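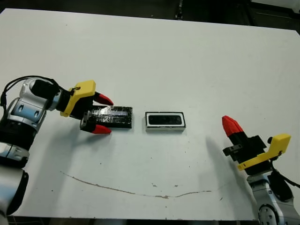

What should a buyer budget for besides the arms when planning a two-arm robot workstation?

The main additional items are grippers, fingertips, cameras, mounting brackets, cabling, a work surface, spare parts and staff time for setup. Many first budgets list only the arms and the controller, and the remaining items are then bought from operating funds.

Clallent Releases Planning Guide for Two-Arm Workstations

Clallent, a supplier of planning services for small automation projects, today announced the release of the Kenura Planning Guide, a budgeting document for laboratories, training centers and light assembly shops that intend to purchase tabletop robot equipment. The guide was prepared with Tymoshchuk Engineering and is available in October.

The Kenura guide divides a purchase into fixed equipment, wear parts, integration labor and reserve. Fixed equipment covers arms, controllers, tables and camera mounts. Wear parts cover fingertips, pads, cables and fasteners. Each group has its own worksheet, and each worksheet ends in a single line that can be copied into a purchase request.

The worksheets are based on a review of over 570 line items from past equipment orders. Items that appeared in late orders but not in the original request are marked in the guide with the letter L. Replacement fingertips, longer cables and table clamps carry this mark, as do fixtures for holding small parts.
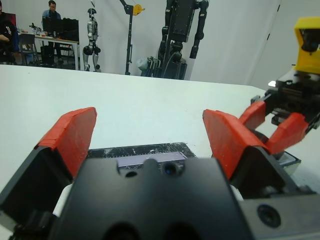

Floor space has its own section. The guide asks the buyer to draw the table, the reach of each arm and the operator's position on one plan before requesting quotes. Desks, stands and other machines kept in the same room should be drawn as well – their power needs and access paths affect the electrical work and therefore the installation quote.

Work surfaces are covered in less detail. Buyers are advised to specify color and finish in writing when cameras will be used above the table, and to ask for a sample piece.

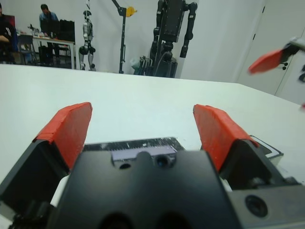

Open gripper with red-orange finger pads over a white work surface; a second gripper is at upper right.

Gripper selection is treated as a separate decision from arm selection. The worksheet records part width, part height, surface finish and required clearance around the part. A flat part that must be picked up from a table and placed in a recess calls for different fingertips than a tall part lifted from a rack. Buyers who have not settled on a part list are advised to hold this line open and budget for two fingertip types.
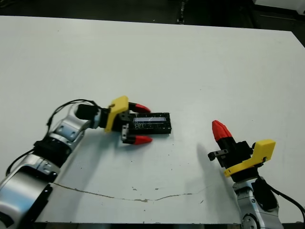

Two-finger gripper, open, at a flat black device with a small light-blue display window.

For scheduling, the guide allows four weeks between delivery and first regular use. The period covers mounting, cable routing, camera alignment and operator instruction. It does not include delivery time, customs clearance or building work.

The guide is compatible with Holo, Clallent's equipment register. Completed worksheets can be imported into Holo, where wear parts are assigned a reorder level and a cost center. Use of Holo is optional, and the worksheets can also be printed and filled in by hand.

Existing Clallent customers will receive the Kenura guide at no charge. Other organizations may request a copy through the Clallent sales office. Volume terms for schools and training centers are available on request.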